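Subject: Re: [finishing] Gray backdrop paint next to white worktop, color shift
List: Wastudon small shop finishing list
Sent: 18:04

On the earlier thread, a list member wrote:

> We painted the wall behind our bench in Plader neutral gray, flat, two
> coats. The worktop is the Cantero white panel. On the sample card the
> gray is dead neutral. On the wall it reads blue, and it gets darker
> toward the bench. Did we get a bad can, or is the primer showing
> through? I would like to know before I buy another 5 gallons.

I doubt it's the can. I went through the same exercise in September with a different batch of the same paint, and the wall measured neutral within what my meter can resolve. The blue was in the light.

Three things are mixed together in your question and they are worth separating.

First, the lamps. If you have daylight tubes overhead and no other source, and your eye is adapted to warmer light from the next room, any flat neutral gray is going to look cool. So will the white top, but people forgive white more easily than gray. Put the sample card flat against the wall, under the same lamps, and look at both at once. If they match there, the paint is what you ordered. Comparing a card in your hand near a window with a wall under tubes tells you nothing.

Second, the dark band at the bottom. Overhead light falls off down a vertical surface, and a bench pushed up close to the wall leaves a strip at the joint that gets less of it. A flat finish makes this easier to see since there is no sheen to break it up. I have the same band on my wall:

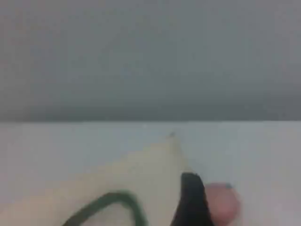 Gray wall, white top, and the darker band just above the joint.

I rolled a third coat over that strip before I understood what it was. It made no difference at all, so save the paint.

Third, primer. A gray primer under gray paint can show at thin spots, but then it shows as patches and roller edges. An even gradient running the full width of a wall is very unlikely to be primer. If you want to be sure, mask a square the size of your hand inside the band, give it two more coats, let it cure overnight and pull the tape. If you can't find the square the next day, it was never a coverage problem.

On curing: the Plader flat is dry to the touch long before it has settled to its final color. I would not judge it the same evening. Mine went a shade darker overnight and stayed there. The Vundel gray I used on the other wall did the opposite – slightly lighter by morning – so don't carry a rule over from one brand to the other.

The joint itself needs a decision too. I left mine without a bead of caulk. A white bead collects dust and goes yellow, and a gray one never matches both sides. If your wall is out of plumb or the bench isn't level, the line will run at a slant, and a bead makes it more obvious. 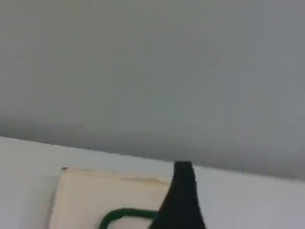
What I would do instead is shim the bench first, scribe the back edge of the panel to the wall, and live with a hairline gap. The Cantero panel takes a block plane if you go in from both ends. Don't try it with a belt sander, the face chips.

If the blue still bothers you after the card test, change the lamps before you change the paint. Swap one tube for a warmer one and look at the wall from where you normally stand. Mixing the two types permanently is a bad idea if you match stain or do any touch-up at that bench, so treat it as a test only. If the warmer tube fixes it, replace all of them.

One question back. Which grit did you use between coats? I went to 1000 on a test board out of curiosity and it burnished the surface enough to leave shiny spots that look like a color change from the side. 220 is plenty on a wall. If you sanded fine between coats, look along the wall at a low angle with a hand lamp before you do anything else.

I can mail you a brushed-out chip from my can if you want to compare batches. Send the address off list.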